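Home | Projects | Data Collection | FAQ | Downloads | Contact

Data Collection FAQ
Last updated in May, by the Grusemum data desk

What is Grusemum collecting?
Short examples of a robot arm doing everyday tabletop tasks. A person controls the arm, and the system records the camera view, the arm position and the state of the gripper. Each recording is one example, and we call it an episode. The learning system is trained on many episodes of the same task and then tries the task by itself.

Who uses the episodes?
Two groups. Harneretti trains the grasping models and sends us a list of tasks it wants covered. Yazdani runs the trained models on its own arms and reports which tasks need more examples.

Do I need experience to be an operator?
No. New operators spend their first shift on practice episodes, which are stored separately and never used for training. Most people are comfortable with the controls by the end of that shift. If you are not, ask for a second one.

How many episodes make up a task?
We collect 70 for a new task. If Yazdani reports trouble with it, we add another 50, usually with the objects in harder positions. Failed episodes don't count toward either number.

What counts as a failed episode?
An episode fails if the wrong object is moved, if an object leaves the table, or if the operator stops before the instruction is complete. A dropped object is fine as long as you pick it up again with the gripper and finish. Mark the episode as "recovered" in Skokico when that happens. Harneretti wants those kept.

Can I help the gripper with my hand?
No. Once recording has started, hands stay off the table. If something gets stuck, end the episode, mark it failed and reset.

What is Skokico?
Our recording software. It shows the instruction, starts and stops the recording, and asks for a label at the end. It saves everything on the station's own drive and uploads at 6 p.m. Please leave the station on until the upload is done.

How are the instructions written?
In one plain sentence, such as "Put the banana on the pink plate" or "Take the blue block out of the container." We ask several people to write them, so the wording varies from one session to the next. Don't correct an instruction that sounds odd to you. If you can't tell what it is asking for, skip it and choose "unclear" from the menu.

Why are there objects on the table that the task doesn't use?
The model has to learn which object the instruction is talking about. With a single object on the table it could ignore the words and still do well. The extra objects are changed between sessions — the list is in Skokico under Setup.

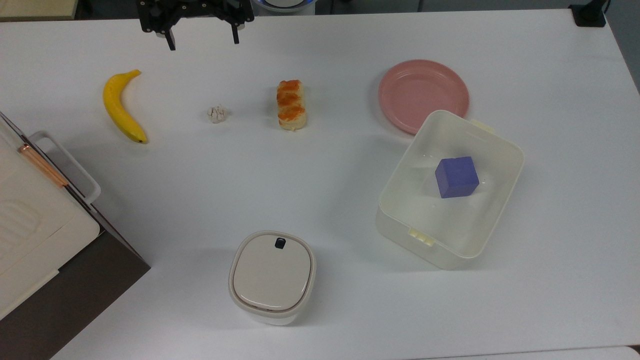 How long is one episode?
Most are 18 seconds or less. Tasks with a lid or a drawer take longer, and there is no penalty for that. Move at a steady pace and avoid long pauses, which the model tends to copy.

Do I put everything back in the same place after each episode?
No. Move the objects a little every time, and turn some of them. Keep them all within reach of the arm. Skokico will prompt you when a larger change of layout is due.

Can I delete an episode I'm not happy with?
Operators can't delete, only label. Choose "failed" or "check" and add a short note. The data desk goes through the notes each morning.

Are people recorded?
The cameras are aimed at the work area and no sound is saved. If your face gets into a recording, label the episode "check" and we will remove it before anything goes to Harneretti.

Can we request a copy of the data?
Research groups can ask through the Contact page. Tell us which tasks you want and what format your training code reads. Practice episodes are not shared.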